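Workshop notebook, bench two
Tuesday, March 26, 2024

Started the day on the Vavton carry-on again, the gray one with the bad wheel. I know, I know, I said in the last entry that I was done with it. It rolled fine on the shop floor and then I took it down the alley over the bricks and it made the same noise it made when it came in, a sort of chirp once per turn. So back on the bench it went, upside down on the towel with the lining unzipped, and the coffee went on.

What I had before: new bearing in the rear left, cleaned axle, a bit of silicone grease. What I hadn't done (and should have) was look at the housing itself. With the wheel out and a flashlight in there, you can see a shiny crescent on one side where the wheel has been rubbing. The housing is bent, very slightly, inward. My guess is that the bag was dropped on that corner, probably more than once, and the plastic took a set. You can't see it from outside at all. I only found it because I ran a fingernail around the inside and felt the ridge.

Tried the hair dryer first. It got soft enough to move and then went right back to where it was as soon as it cooled, which I suppose is what it wants to do. Then I put the bare housing in the little oven at 70 C, left it while I ate a sandwich, and pulled it out with a wooden block already cut to the width I wanted. Pushed the block in, clamped it, walked away. When I took the clamp off after lunch the gap was even all the way around! I was so pleased that I put the wheel on backward and had to start over.

Note for whoever does the next one: cut the block a touch too wide. Mine was exact and the plastic crept back a hair once it was out. Still clears, still rolls, but I'd like more room there. Also the block should be sanded. Mine left a grain pattern on the inside of the housing, where it will bother only me.

Chirp is gone on the bricks. Gone on the gravel too, although gravel is so loud that I'm not sure what I'd hear. Bag goes on the outgoing shelf tonight, with a tag.

Roller test

The other thing running today was the drum. For anyone new reading this: it's the old treadmill with the slats glued across the belt, and the bag gets strapped over it with weight inside so the wheels bump over every slat. We've been putting the replacement wheels from Clenevel on it, the softer ones, to see if they're worth the extra money. Everybody who comes in asks for quiet wheels. They have all just come off a trip where they dragged a hard-wheeled suitcase through an old town at dawn and felt the whole street hating them, and I sympathize, I've been that person.

Yesterday's pair was still going when I left. This morning the counter said 1278 and the drum was stopped, with the breaker off. My first thought was that the wheel had locked up and stalled the motor. It hadn't. Both wheels spin freely. There's a strip of tread peeling on the right one, starting at the seam, as long as my thumb, and a bit of that had wrapped around the treadmill's own roller. So is that a wheel failure or a rig failure? I've written it down as a wheel failure with a question mark. The peel was always going to happen, I think, but I'd like to know if it began at the seam on its own or if one of my slats has a raised edge and caught it.

Went over the slats with my palm (gloves! I have learned) and did find one with a bead of hardened glue on it. Scraped it off. So now the old results are a little bit suspect and I'm annoyed, because I liked the old results.

Plan: same wheels, new pair, same load, with the clean belt. If they peel at the seam again then it's the wheel and I'll write to Clenevel and ask whether the seam can go on the inside. If not, I owe them an apology for the things I said on the phone in December.

Also, please don't use the drum's outlet for the kettle. I think that may be the breaker mystery solved right there.

Handles

Two telescoping handles came in with the same complaint, won't stay up. One was easy, just sand in the tube. An amazing amount of sand, it poured out like a kid's shoe after the beach. Rinsed it, dried it with the blower, wiped the pins with a dry cloth and it clicks beautifully. I did not oil it. We used to oil them and they'd come back a season later packed with black paste, so no more oil on tubes, even when people ask nicely.

The second one is from the big Marulanda trunk, and it's a real repair. The pin spring has snapped. The replacement springs in the drawer are all too short by enough to matter. I tried stretching one and it lost its push, then I tried stacking a washer under it, and with the washer it holds but you need a strong thumb to release it. My thumb is fine with it. The owner said on the form that her hands aren't great, so that won't do at all. I've left it open in the tray with the broken spring taped to a card, please don't tidy it away. The card is the only thing I have to measure from.

An idea I had while sweeping: the springs in the retractable pens from the bank look about right for diameter. Tried one. Way too weak. Tried one pen spring inside another and they tangled. OK, so not that. But a slightly heavier one exists somewhere, I've seen it, possibly in the soap dispenser pump in the bathroom. I didn't take the soap dispenser apart. I looked at it for a while.

What I'd pack differently, having fixed all these

I keep wanting to put together a sheet for customers and I keep writing it here in pieces, so here's another piece before it goes out of my head.

Put the heavy stuff at the wheel end. People know this and then don't do it, and the shoes end up at the top with the handle trying to carry them. When a full bag is stood up with the weight at the top it leans on the handle tubes, and that's where the bends come from. I have a whole bin of bent tubes and I'd bet most of them are shoes.

Lift it at curbs. I realize everyone is tired and has a boarding pass in their teeth, but pulling a loaded bag up over a curb edge hits the housing right where today's gray one was bent. Going down is worse! Going down, it drops.

Push the handle in before you hand it over to anybody. Baggage counter, bus driver, hotel desk, doesn't matter. Push it in.

Pull the hair out of the wheels. Ours come in wound with it, hair and carpet fluff and dental floss and, once, a length of very pretty green ribbon. A seam ripper does it in a minute and they sell them next to the thread.

And carry a couple of big zip ties. I got home all the way from Tandton with a side handle held on by zip ties and it was more comfortable than the handle had been. That's a different story, and it includes a bus that left without me but with my bag, so remind me to tell it at lunch sometime.

Odds and ends

The 8 mm wrench is missing again. It lives on the hook by the window. If it's in your apron, it doesn't live there.

Zipper pulls: nearly out of the long black ones, plenty of brown. I've been offering brown as a style choice and two people have gone for it.

The contact cement has gone stringy. I opened it for the corner patch on the blue duffel and it came up on the brush like melted cheese. New can ordered. Until it comes, use the small tube in the drawer, and close the small tube, please, properly, with the little pin in it.

The blue duffel itself: corner patch glued with the small tube, weighted down under the vise, leave it till tomorrow. I used the heavy canvas. It doesn't match. I told the owner it wouldn't and they said the bag has been to so many places that it ought to have a patch by now, so everyone's happy.

Lock on the hard case with the stickers: still haven't opened it. The owner is sure of two of the digits and less sure about the third. I'll go through them in front of the radio tonight. If it doesn't open by the time the ball game is over I'll drill out the rivets from the back, which I've got permission in writing for, it's clipped to the form.

Tomorrow: drum with clean belt first thing, before anyone plugs in anything. Then springs. I might walk over to the hardware store with the card in my pocket and just hold it up against things until something fits.

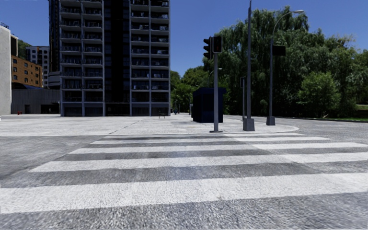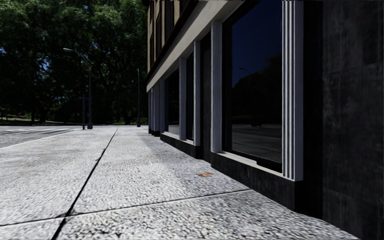
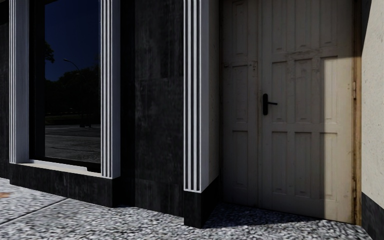
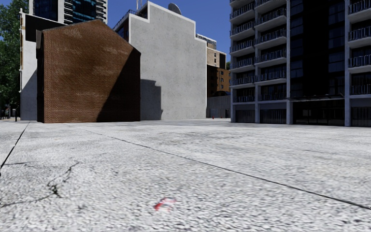
Street views, paving in all of them.

Drum load for tomorrow is already in the bag, under the bench. Leave it zipped, it took me forever to get the bricks to sit flat.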